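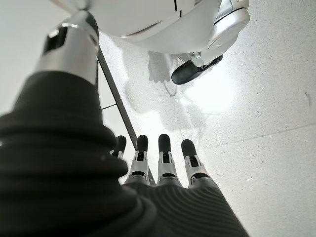 How does a robot learn to use its hand?

Think about the last time you picked up an egg. You did not say to your fingers, "First finger, bend a little. Second finger, bend a little more." You only wanted the egg, and your hand did the rest. But when you were a baby, your hand was not so clever. You dropped your spoon many, many times, and each time you learned a small thing.

A robot hand must also learn. In this text I will tell you how our group at the Raltton workshop is teaching one, and what we have found until now.

Fingers that bend in pieces

Look at one of your own fingers and bend it slowly. It does not bend like a noodle. It has hard parts, and between the hard parts it has joints. Robot fingers can be made in the same way, with metal pieces and hinges. At the end of each finger our robot has a black tip of rubber. Rubber is good for holding. Try to pick up a coin with a wet, soapy finger and then with a dry one, and you will feel how important it is that a fingertip does not slide.

We call our robot Walleo. The name was chosen by Yesenia Pacheco when she was six, and her father Nilton, who builds the joints, was not allowed to change it.

Learning by copying

There are several ways to teach a robot. One old way is to write down every movement, like a very long recipe. This works well in a factory, where the same box comes to the same place all day. It works badly in a kitchen, where the cup is never in the place where it was yesterday.

So we use another way, and it is called learning from demonstration. Demonstration is a long word for "showing". A person guides the robot through a job, for example picking up a sponge and putting it in a bowl. While this happens, the computer saves two kinds of things. It saves how much every joint is bent, and it saves what the cameras see. Then the person puts the sponge in another place and does the job again. And again.

Orlando Chambi did most of the showing for the sponge job. He did it 70 times. After this he told us that he was dreaming about sponges.

When there are enough examples, the computer looks for what is the same in all of them. It does not remember only one sponge in one place. It tries to learn a rule, something like: "When the sponge looks like this, and my fingers are like this, the next small movement is that one." The rule is made of a great many numbers, and no person can read it like a book.

A camera close to the hand

Where would you put the eyes of a robot? Most people say on the head, and this is a good answer. But hold your hand in front of your face and try to look at something small behind it. Your own hand covers it!

Robots have this problem too. For this reason some robots have a small camera near the wrist. It moves together with the arm, so it stays close to the work. A wrist camera has its own problems. It is so close that the robot's own arm can fill a big part of the view, and the nearest things look blurry. A thumb can be hidden completely. A shadow on the floor can also confuse the computer, because a grey shadow can look a bit like a grey object.

At first we thought it would be better to cut the arm and the hand out of the pictures. Annatjie Shabalala asked a simple question: how will the robot know where its fingers are, if we never let it see them? We did not know the answer, so we made a test.

Our test

We taught Walleo the sponge job in 2 ways. In the first way, the computer got the full pictures, with the hand in them. In the second way, we covered the hand with a grey block in every picture. All the rest stayed the same. This is important in an experiment. If you change two things at once, you cannot know which of them made the difference.

Then Walleo tried the job by itself, 15 times in each way. With the full pictures it finished the job in over half of the tries. With the grey block it managed only 6. Often it closed its fingers too early, when the sponge was still in front of the tips.

So for our robot and our sponge, it helped to see the hand. We cannot say that this is true for every robot. Brayan Rivadeneyra wants to repeat the test with a towel, which is much more difficult - a towel changes its shape each time you touch it.

Something to try at home

You need a friend, a spoon, a cup and a scarf.

Tie the scarf over your eyes. Your friend puts the spoon and the cup somewhere on the table. Now your friend tells you how to move your hand, using only these words: left, right, forward, back, up, down, open, close. Try to put the spoon in the cup.

Then do it again, but this time your friend must hold up a book, so that he or she can see the spoon and the cup but not your hand. Was it slower? Did you knock over the cup? Write down how many words your friend needed each time, and compare.

Words to remember

Joint: a place where two hard parts meet and can bend.
Demonstration: showing how a job is done.
Experiment: a test where you change one thing and look at what happens.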